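Thread: Arms on the sorting bench, how is everyone's crew taking it?
Board: Produce packing and small plants

merle_t
Hi all. Merle Trevaskis, for those who don't know me, packing lead at the Casville plant these past 14 years. I've been reading this board for ages and finally have something to ask. Since April we've had robot arms learning to sort peppers and yellow fruit into bins, over in the big workshop across the yard, and the plan is to bring the first pair to our line once everybody is happy with them. I like them more than I thought I would! But the mood in the break room has been up and down, and I'd love to hear from people who are further along than we are. Did your sorters stay sorters? Did they end up babysitting? Did anybody's pay move, in either direction?

Botond Szűcs
Welcome Merle. We put arms in at Drolmont before I moved over to maintenance, so I've seen it from both sides. My two cents is that the work gets easier on the back and harder on the head. Standing at a belt you can chat all shift. Watching a machine for the one time it picks up two chilies at once, you can't really chat, and people miss that. Your older hands will feel it most.

packhouse_tayla
I'd push back on that a little. I was a sorter for years and my wrists were shot by thirty. I'll take a tired head over a wrist brace any day of the week. The thing that went wrong for us was that the new job had no name and no pay grade for most of a year, so you had people resetting arms and clearing jams on sorter wages. Merle, get that written down before the thing is bolted to your floor. — Tayla Hoani

Botond Szűcs
Fair enough on the wrists, and I'd sign my name under the pay grade part. I still say the chatting matters. We lost two good people who told me flat out they were lonely.

coralie.h
Can I ask how many pieces they get through? Our manager came back from a visit to Hindar talking about 500 an hour and I about fell off my stool. A good person on our line does more than that before morning break, and that's with her telling you about her grandkids the whole time.

merle_t
Coralie, nobody here has promised us a number like that, thank goodness. On the last trial sheet I saw, they had 123 pieces for the session and 85 percent in the right bin. My crew had a good laugh over it, and then Annatjie (Annatjie Masilela, she has the sharpest eye of any of us) went quiet and said that it was no worse than her own first week, and that she'd had a supervisor yelling at her at the time. I've thought about that a lot since.

What I didn't expect is how much they want from us. The folks who run the trials come over with questions I haven't had to put into words in years, like what makes you pick up a small pepper before a big one, or what you do with a pile where they're lying across each other. Annatjie goes over every Friday now and talks them through it, and she comes back pleased as anything. I've asked for that time to be paid as training hours, and so far it has been.

A few pictures from over there, for anyone who hasn't seen a setup like this:
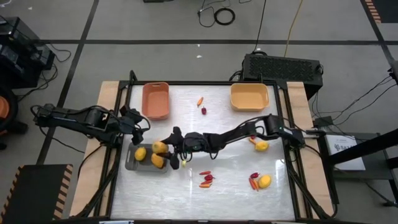
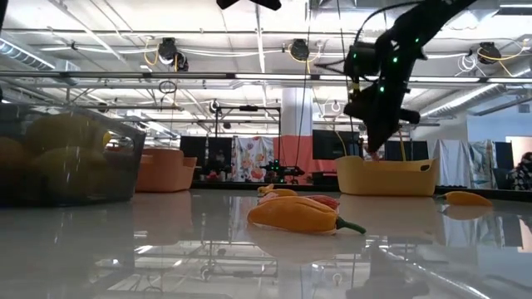
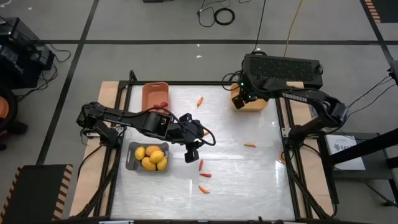 So that's the work, more or less what we do ourselves, only on a smaller table and a good deal slower. My worry is less about the arms than about what happens to the three newest people on my line. They learned by standing next to somebody who knew, and if there are fewer somebodies standing there, I don't know where the next Annatjie comes from. Has anyone kept a hand-sorting shift going on purpose?

packhouse_tayla
We did! One line stays all hands, and new starters spend their first couple of months on it. It was a fight to get, and the office brings up the cost every spring, but our quality checks are done by people who came through that line and you can tell.

coralie.h
Tayla, would you be willing to share how you worded that? I'd like to take it to our next meeting, and I'd rather borrow from somebody it worked for. — Coralie Harawira

Botond Szűcs
I'd be careful with it, to be frank. At Drolmont the hand line turned into the place they sent whoever complained. If you do it, rotate everybody through, leads included. And ask who gets called when an arm stops at 5 a.m. — ours were serviced by Dehghan, and before that contract was sorted out it was me, in my slippers, on the phone.

merle_t
Rotating the leads, I like that, and I'd be glad of a week back on the belt myself. Tayla, please post the wording here if you can, I'd use it too. I'll bring the phone question up with the plant office and let you all know what they say.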